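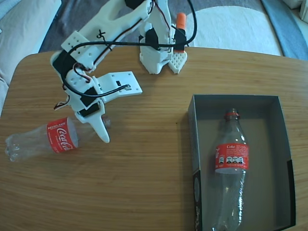 # Handout 4: What does "it works" mean?

Robot manipulation project, Steddale evening course. Notes by Rhonda McIntyre, with corrections from Houshang Asadi.

Bring this to the practical. You'll need the scoring sheet from Handout 3 as well.

## 1. Where we are

The task is still "bottles in the box". It sounds trivial, and every year at least one group writes in its report that the task is "solved". I have yet to read a report where I believed it. By March most groups have an arm that can put a bottle in a box when the person who trained it is standing next to it and has placed the bottle where it likes bottles to be. I'd call that a start.

Please stop using the word "learned" in your write-ups unless you can say what was learned. An arm that goes to the same spot on the table every time may have learned the spot. It may know nothing at all about bottles. You can find out in a minute by moving the bottle, and I'm always surprised how few groups try it before they film their video.

## 2. Why clear bottles are a nuisance

A clear plastic bottle is a poor target for a camera. What you see through it is mostly table, and what you see on it is mostly reflections. The label is the one part with a strong colour, so a policy trained on red-labelled bottles may simply be chasing red. Lorne Carrier's group tested this last year with the label peeled off and their success rate fell to almost nothing. They put it in the report, and they got the best mark in the class for it.

Other things to watch:

- An empty bottle rolls. A light touch from one finger is enough to send it off, and the arm then closes on air.
- Orientation matters more than position for most of your grippers. Test the neck pointing in several directions.
- The second bottle is a different problem from the first. There is less room in the box and something to knock against.

## 3. What counts as a success

We argued over this for most of a session, so here is the rule we ended up with. A trial is a success only if:

1. the bottle started flat on the table, outside the box;
2. no hand touched the arm, bottle or box during the trial;
3. the bottle is lying inside the box at the end, and the gripper has let go;
4. the arm has moved clear.
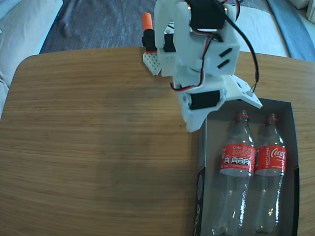 *Fig. 2. Both bottles in the box, arm clear of them.*

Look at Fig. 2 and ask what it proves. Taken by itself, very little. A still can settle points 3 and 4 for you. It can't say anything about points 1 and 2, and a hand would leave the bottles looking much the same. If your evidence for a result is a photo of the end state, I'll mark it as a photo of the end state. Give me the uncut recording of the whole trial, failures included.

## 4. Numbers

Marama Ellery's group collected 336 demonstrations, and Raymonde Bergeron wanted to know whether 500 would be better, or 1000. Possibly. I'd want to see what the extra ones contain first. A thousand demonstrations with the bottle in the same place are worth less to me than a small set where somebody bothered to move things.

The Otura and Simard groups have both asked to use the Voter script, which runs several policies and takes the most popular action. Fine, but report each policy alone too. Three bad policies can agree with one another very happily — they were trained on the same data.

Houshang adds: write down the lighting. If the curtains were open for training and shut for testing, say so. He also asks that screws on the printed parts be checked before each session, as a loose bracket looks exactly like a bad policy on the plots.

## 5. For next time

- Run your trials with the bottle positions drawn from the shuffled list, in the order given. No skipping the awkward ones.
- Have someone from another group place the bottles.
- Write 2 pages at most. Put the failures first, sorted by type (missed, dropped, rolled away, hit the box wall, other).
- If "other" is your biggest category, go back and watch the recordings again.

Questions to me before the practical, please. Houshang has the spare servos and will want the dead ones back in exchange.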